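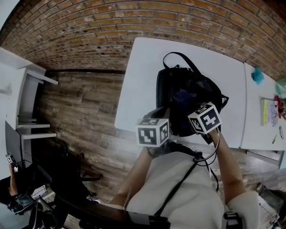

The black backpack on the white table, with something dark blue in the main compartment.

One bag for Toledo: notes on packing
by Neusa Brandão

Many of you have asked me what you should bring to Toledo in May, and how large the bag can be. I have answered the same question by email so many times that Jintana Kongkaew asked me to write it once, for the Winow newsletter, and then we can all refer to it.

First the rule, which is the same as last year. Each person brings one backpack that you can carry by yourself up a staircase. The coach leaves from Jestthorpe, we change in Oston, and the whole route is 1,846 kilometres. The luggage space under the second coach is shared with another group, so please do not count on bringing a suitcase as well. You may keep a small cloth bag with you on the seat for food and a book.

A backpack is easier to pack when it lies flat on its back, on a table, with the top handle pointing away from you. I used to pack mine standing on the floor and leaning against the bed. Everything fell to the bottom, and when I wanted my jumper I had to take out all the rest. On a table you see what you are doing, and your knees will be grateful also. If you have no table which is large enough, put two small ones together against the wall.

Take out everything before you begin. I mean the pockets too. In my own bag I found a bus ticket from the previous summer and one glove. The small things should stay on another part of the table while you pack, so that they do not disappear under the clothes. Pens, cords and papers are the worst for this.

Now the clothes. We stay 14 nights, but there is a washing machine on the ground floor of the guest house and it is free after eight in the evening. I pack clothes for five days and wash them. In May it can be very warm in Toledo at lunch and quite cold when we walk back from dinner, so you will want one warm layer, even if the forecast says that you will not.

About folding or rolling, we do not agree in our group. Jintana rolls everything. She lays the T-shirt with the front down, folds in the sleeves, and rolls from the neck to the bottom. I fold, because I like to find my things lying one on top of another like in a drawer. We both packed the same clothes in the same bag one evening, and I must admit that her bag closed more easily. Mine had less creases. You can choose. 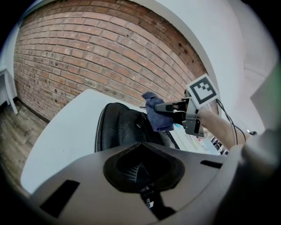 Blue cloth, held up in front of the brick wall.

For soft things without a clear shape — scarves, thin towels, cleaning cloths, the bag for dirty washing — it is not worth the time to fold them nicely. Hold the cloth up by one point, let it hang, and put it in the gap that is left beside the shoes. A soft cloth goes where a folded one does not want to go. I do this last, when the bag is nearly full, and there is always a gap.

The order which I use from the bottom to the top is this:

Shoes, with the soles against the outside, and socks inside them.
Trousers and the heavier clothes.
T-shirts and underwear, rolled or folded.
The wash bag, standing up at one side.
The warm layer, on the very top, because you will want it in the coach.
Papers and the charger in the front pocket.

Please do not put the wash bag at the bottom. A member of our group did it last year and the shampoo opened before Oston. She had to wash all her clothes on the first evening, and she has asked me to mention it without her name.

When the bag is closed, check the straps. Pull each one through the buckle and see if it holds. Then put the bag on your back and walk once around the house, also up the stairs if you have them. If you are thinking "it is a little heavy but it will be fine", please open it again and take out 2 things. For me it is usually a second book and the extra pair of shoes. I have never missed them.

Some questions that came by email

Can I bring a towel? The guest house gives one large towel to each person. If you want to swim, bring a thin one of your own.

Is there an iron? Yes, but it is old and it leaves marks on light colours. Jintana does not recommend it. Hang your shirt in the bathroom when somebody takes a shower and it will be good enough for dinner.

Should I write my name on the bag? Yes, please. Many backpacks are black, and they look alike when they come out of a dark luggage space. I have tied an orange ribbon on my carry handle. A label on the inside is also good, with your telephone number.

Can two people share one bag? It is allowed, but then the bag becomes heavy and one of the two will carry it. My husband and I have tried.

What about presents on the way home? Leave a space as big as a loaf of bread. Marzipan is a speciality in Toledo and the boxes do not like to be pressed. They can go in the small cloth bag on your seat, now that the food is eaten.

If you would like to practise, we will have 2 packing evenings before we leave, both at half past six in the evening. Bring your backpack and the clothes you are planning to take, and we will see together if it closes. There is tea, and Jintana will show her way with the T-shirts. Please write to me if you are coming, so that I know how many tables to put out.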